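Notebook – reporting line for the Stancombe shelter, entry for December 5, 2022

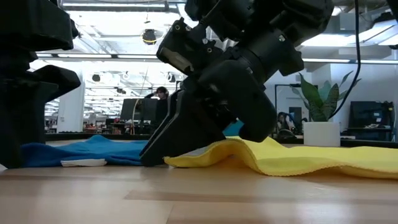 The reporting form went live at lunchtime and by four we had 2 submissions, one of them a man complaining that his neighbour's cockerel is smug. I've logged it under "other", which at this rate will become the largest category in the county. The real one was a tethered goat with no water at the Flurnlow end of the lane, and it came through with the location missing, so Marites had to ring the sender back to ask which goat. Before I forget, the kennel colour coding needs settling this week. Blue cloth for isolation pens, yellow microfibre for general, same two colours as the pair side by side on the light wooden table in the photo, and they are not to be swapped when one runs out. The sheet on the isolation door still says green. We have no green.

Location field. It's marked required on the desktop version and optional on the phone version, and everyone who sees an animal in trouble is standing outdoors holding a phone. My fault, I copied the phone layout from the old lost cat form, where people would write "he knows where he lives". Fixed at 4.40. Tested by sending myself three reports about a horse. If anyone sees a horse called Test Test in the queue, please leave it alone.

Anonymity. Rogelio Manalastas raised this again and he's right again, annoyingly. The form promises we won't pass on the name of whoever reports. Then the confirmation email copies in the shared inbox, with the name in the subject line, and the shared inbox can be read by anyone who has ever done a Saturday shift. I pulled the access list: 165 accounts. We have nothing like that many people. One belongs to a printer.

What we agreed:
- name and number go in a separate sheet, opened by Rogelio or Marites only
- the subject line shows case number and species
- reports from under-16s get a call back to a parent or teacher before anything else happens, and the child gets a thank-you letter on paper
- old accounts closed, printer included

The letter wants rewriting. The present one runs to 459 words and uses "stakeholder" in the second sentence. A ten-year-old who has told on the big lads for throwing stones at ducks doesn't want to be a stakeholder. Marites Belmonte is having a go at it. I've asked for one page and a drawing of a duck.

Case numbering starts at 129, carrying on from the paper book. I wanted to start from one and was outvoted on the grounds that the council already has 128 of ours in a drawer somewhere and might, one day, open it.

Photos with reports. People are sending them in at full size and the form falls over at the third. I've put in a shrinking step but it turns portrait pictures on their side, so Rogelio spent a good while this afternoon looking at what he took to be a very tall dog. Not fixed. Will look at the rotation thing tomorrow if the boiler man comes early and leaves me alone.

Olance, the greyhound from the spring, has a home visit booked. The couple have a cat, Pärn, who by their account is in charge. I've written "cat confident" on the card. Olance is not confident. She was seen off by a carrier bag this morning and had to be sat with.

Goat: Marites went out with a bucket and a polite face. The owner says the trough was knocked over and he hadn't noticed. Trough is upright, goat has had a drink, second visit to be made without ringing first. Sender told that someone has been, and nothing more than that, as per the new wording.

To do
- rotation
- door sheet (blue, not green)
- ask for the Saturday rota so I know which accounts are people
- review the form in March, when lambing starts and the field gate calls come in
- reply to cockerel man. Draft one was too long. Draft two was too short.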